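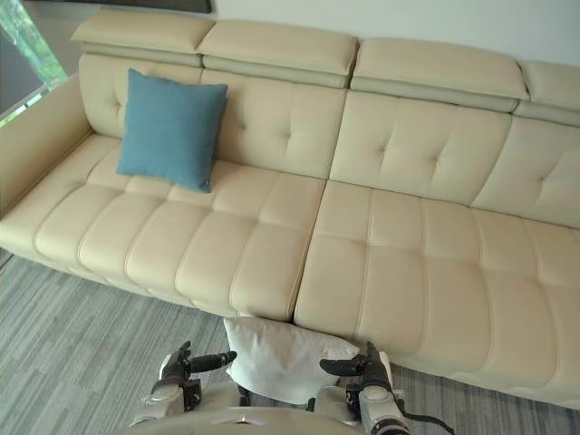

Ticket: tidy-the-sofa episodes getting thrown out at upload
Project: Trelau
Status: open, workaround in place
Opened August 28, 2023
3 comments · 2 shares

We use cookies to remember your login and your ticket filters. Accept | Manage

What's going wrong

Okay, so I've been recording the sofa task all week (pick up the pillow, put it on the seat, pick up anything made of cloth, put that where it goes) and the uploader keeps rejecting episodes. We need 1000 good ones for this batch. I've recorded 495 so far and 72 of those came back with "stream mismatch, episode dropped." No other detail. I drove every one of those by hand and watched them back, and they look fine to me!

It's the same message every time, and it doesn't care how well the grasp went. I've had a lovely clean two-arm pillow lift get dropped and a really clumsy one sail through.

What I tried first

Restarted the Ornow recorder. No change. Swapped the cable on the right wrist camera because it was the easy one to reach. No change there either, and I lost a good chunk of the morning to it because I put it back in the wrong port and had to redo the camera check.

Then I turned the head camera down to the lower quality setting, thinking the disk couldn't keep up. Fewer drops for a while, then they came right back. I've put it up to normal again, so please don't go by the settings in my earlier log, they're from that hour.

What I noticed

After lunch I sorted the rejects by what I was picking up, which I should have done on day one. Pillows: hardly any rejects. Knits: loads. I don't think the cloth itself matters to the uploader, obviously, but I drive differently with it. With a pillow I come in from both sides and squeeze and go. With something soft and floppy I creep down with one gripper, close a little, stop, look at the wrist view, close a little more. All that stopping makes for long, slow episodes with stretches where nothing moves.
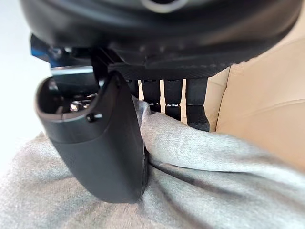 The pinch is the slow part. I want the fingers low enough to get a real fold between them, and if I rush it I just skim the top and have to start over, and I'd like the model to learn the patient version. So I sit there. And when I sit still for long enough, I think the Ornow recorder stops writing arm positions (nothing changed, so nothing to save?) while the cameras keep going. Then the two don't line up at the end and the checker throws the lot out.

I tested that as best I could. I did 16 knit grabs where I made myself keep the arm drifting a tiny bit the whole time. All of them uploaded. Then I did a few with long pauses on purpose and got the mismatch error again. Small test, I know, but I'm pretty convinced.

Where I've left it

For now I'm keeping the arm moving. It feels silly and I don't love it as training data, because we're going to end up with a robot that wiggles before it grabs things. Could somebody on the Mägi side check if there's a "skip when idle" option in the recorder? I looked through the menus and couldn't find one, but half of them are grayed out on my login.

Also, can the rejected episodes be saved? The files are still on the local drive, I haven't deleted anything. If the missing positions can be filled in by repeating the last one, I'd much prefer that to driving them all again.

Update, same afternoon

Found a note in the old Vastari setup from December that mentions an idle cutoff, set in a file and not in the menus. I don't have rights to open it. Passing this up to whoever does. I'll stick to pillows until I hear back.

Was this ticket helpful? Yes (4) No (0)
Get the weekly ticket digest by email. Sign up | No thanks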